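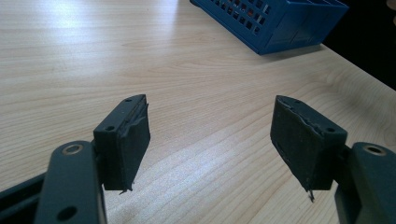
Robles is opening a new warehouse in Prernen this February, and the company says it wants to fill 174 jobs before the doors open. I've been writing about hiring around here for a while, and I can't remember the last time one employer went looking for that many people in one go! Most of the openings are for packers and assemblers, the kind of work where you stand at a light wooden table like this one and use your hands all day, plus a handful of office and driving jobs.

The staffing agency Pikasgate is handling applications, and it told me over 900 came in during the first week (I'd guessed maybe half that). Anyone hired before opening day gets a $400 bonus after three months on the job. I like that, though I'd like it more if the agency would say what the hourly pay is for the night shift, which I asked twice and still don't know.

Meanwhile the folks at Plalemero, the furniture maker across town, must be a little nervous. A few workers there told me they've already applied, mostly for the shorter drive. Plalemero didn't want to comment.

Applications close at the end of the month, and interviews are being held at the Pikasgate office downtown. Bring ID and two references.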